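## Part 4: Teaching the dish rack job

Right, if you've come this far your two arms are bolted down, powered and talking to the Sternau software. This is the fun bit. Shazia Rizvi and I wrote this section together over a couple of long weekends with the Prillivo bench kit, so where the official booklet and I disagree, I've gone with what worked on our bench (and then told Bouazza about it, and they've been pretty good about fixing the booklet).

The dish rack job is the one I'd start everybody on. Plates are forgiving, the rack stays put, and you only really need one arm to begin with – the other one can hang about until Part 5.

### Before you power up

1. Wipe the work surface down with a barely damp cloth and let it dry. Crumbs under a rack will tilt it just enough to annoy you later.
2. Check the cable on each forearm. You want a decent loop of slack near the wrist and another at the elbow, with the tie snug enough to hold but still able to slide if you push it with your thumb.
3. Bend each elbow by hand through its full travel with the power off. If the cable pulls tight anywhere, fix it now. Mine caught on the elbow clamp the first time and I spent a whole Saturday blaming the software.
4. Put the rack at the back of the table on the side of the arm you're training. Leave the middle clear so you've got somewhere to set plates down.

**Caution:** keep hands, sleeves and cups of tea off the table once the arms are live. The stop button belongs beside your keyboard, and you should be able to smack it without looking.

### Setting the speed

Open the Siltwood profile (it's the slow one) and leave the speed at 19 per cent. I know, it looks painfully slow! Leave it there anyway until you've got a clean run of placements. Magdy Tazi does the installs for a few of the clubs out our way and he won't let anyone touch that slider on day one, which I thought was over the top until I chipped my first bowl.

Grip force is on the same page. The units go up to 800 and you'll never want anything near that for crockery. Start low and nudge it up 4 at a time until a plate stops slipping when you wiggle it.

### Recording the moves

1. Choose **New job**, then **Rack**, and pick left or right arm. The other arm goes to its parked pose, out over its own half of the table with the gripper open.
2. Press **Record** and guide the working arm until the gripper is over the rack. Come in from above every time. Coming in from the side is how you end up dragging the whole rack along the bench.
3. Stand one plate up in the rack by hand, toward one end, so you've got something to judge the spacing from.
4. Bring the gripper down slowly beside the plate and press **Mark**. The software saves that height as your floor, and it won't go lower than that in this job.
5. Lift straight up, press **Mark** again, and move across to the next slot.

Take your time over step 4. It's tempting to get the gripper right down to the bottom of the rack, but the tip only needs to be low enough to hold the rim of the plate, and every extra bit of depth is another chance to bump whatever's next door. 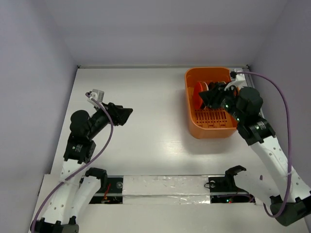 Once you've got a height you're happy with, save it under a name you'll recognise. I use the colour of the rack, because we've got a few of them in the shed and they're all slightly different depths. Shazia uses numbers and has a little notebook to go with them, so suit yourself.

6. Press **Play** and watch the whole run with your hand on the stop button. If it looks off, delete the last mark and redo just that one. You don't need to start again.

**Note:** a small mixed load is a better test than a row of matching plates. Thin dishes stood close behind a plate are the ones the gripper tends to clip on the way out.

### If it goes wonky

**The gripper stops short of the plate.** Nearly always the rack has shifted. Push it back to where it was and play again before you change any marks. A strip of masking tape on the table beside the rack helps heaps.

**The wrist twists the long way round.** Add one more mark halfway across. The software picks its own path between marks and it doesn't always pick the sensible one.

**The plate chatters against its neighbour.** Leave an empty slot between them.

**The arm freezes with no message.** Let go of everything, press stop, count to 6 and clear the job from the main menu. If it does it again at the same mark, check your cable slack before you ring support.

When you can play the job through a few times in a row without reaching for the button, save a copy and move on to Part 5, where the second arm does the passing.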